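Daylight Numbers Should Come With a Clock Time 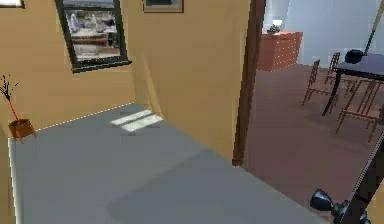

Planning offices still accept a single daylight figure for a room, usually an annual average, and treat it as a description of how that room will be lit. It is a poor one. The Trundetero housing scheme was approved on a mean of 269 lux at desk height, a value that passes under the local code and says very little about where the light goes. A window in a side wall does not fill a room evenly. In a rendering, what looks like sunlight can reach a gray surface as one pale patch split into two bright strips, with a darker band of shadow elsewhere on the same surface. An average merges all of that into one number.

The objection from developers is cost. Dravavard, which prepares reports for most of the district, quotes 43 hours for an hourly study of one block. Much of that time goes to formatting tables. The calculation itself already runs on hourly weather data, and the results are thrown away after averaging.

I would require three plots per room type: June, December and one equinox month, each at 9 a.m., noon and 3 p.m. Any point over 2000 lux should be marked as a glare risk. Designers at Hellström have submitted plots in this form for several school projects, and reviewers there asked fewer follow-up questions. The code should set the format and leave the choice of software open.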